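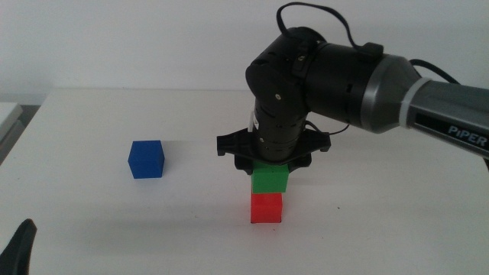 Green on red, blue still waiting its turn. The PiPER arm at the Brenarthorpe open day.

I drove 20 miles to watch a machine play with blocks. I have a nephew who will do this for free, but he doesn't come with a service plan, and I had promised the shop I would look into getting some help for the packing bench. So on 22 April 2023 I put on my good shoes and went to the Brenarthorpe open day, where a firm called Ferora was showing its starter kit for small businesses.

The kit is called Balent. I asked what it meant and got a brochure. What you get for your money is an arm, a gripper, a wrist camera, the software, and a person who comes to your place and stays until you can run it without crying. (My wording. Theirs was "onboarding.") The price on the sheet was 3,095 a month on the short contract, or 3,000 if you sign before June. I did the math on that discount in the parking lot and it covers lunch for the crew, if the crew eats light.

Parking was fine, by the way. Follow the signs for Dierckx, the pallet people next door, and turn in one gate early. Coffee was from a push pot and had been there a while.

Our host was Stijn Maes, who sells the thing and is good at it. He talks fast and has an answer ready before you get to the end of the question, which saves time but makes you wonder. His pitch was that the blocks stand in for whatever you have at home. Jars, boxes of screws, bars of soap. I sell candles, and I looked at those nice square cubes for a while and thought about my tapers.

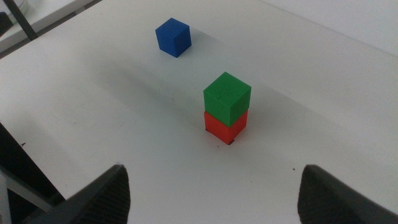 The part that interested me more was how you teach it. You don't write code. You show it the job a number of times, by hand, and the software works from those recordings. Tineke Visser, who does the onboarding visits, gave us the unvarnished version of this. Expect the first week to be mostly you, she said, doing the job you were hoping to stop doing, only slower and with someone watching. I liked her a lot. She also said that if you change the table, the lights or where you put the bin, plan on showing it again. Stijn looked at his shoes during this.

A man behind me asked if it could fold shirts. There is a man like this at every open day, and I have been him.

As for speed, I'd call it thoughtful. It goes about a cube the way my father-in-law goes about backing up a trailer. Ferora doesn't claim it will beat a person, to be fair to them. The claim is that it will still be going after the person has gone home, and I have no way to check that from one visit, as I went home too. 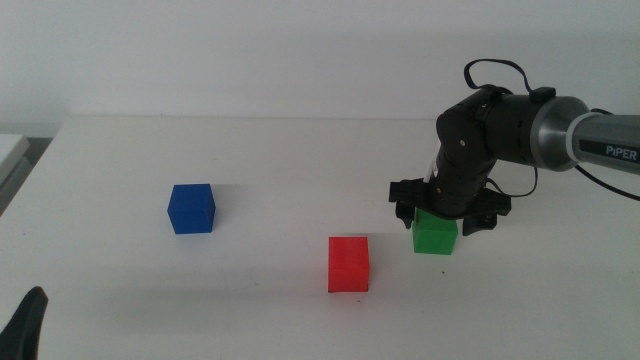
Things I asked about and what I was told. Spare gripper fingers are included and you swap them yourself with a hex key. Support is by phone, in office hours, with a visit inside 5 working days if the phone doesn't fix it. You can have it on trial, but you pay for the delivery both ways. It needs a solid table, and mine has a folded beer mat under one leg, so add a table to the bill. Training two of your people is in the price and any more is extra. I have two people, so that worked out.

Would I get one? For our size, no, or at least not at that price. If you pack one sort of box all day in the same spot, I'd ask for the trial and I'd ask for Tineke. For candles in six shapes, with a cat on the premises, I think we carry on as we are. I did take the brochure home. My nephew has drawn on it.

Comments

packrat_dee: Did they say what happens if you cancel partway through the contract? Our last "service plan" cost more to leave than to keep.

Author: Two months' notice, according to Stijn. I'd want to see it on paper.

Holloway Soaps: We had the trial. Square bars fine, round bars no. Tineke is great.

gus: so can it fold shirts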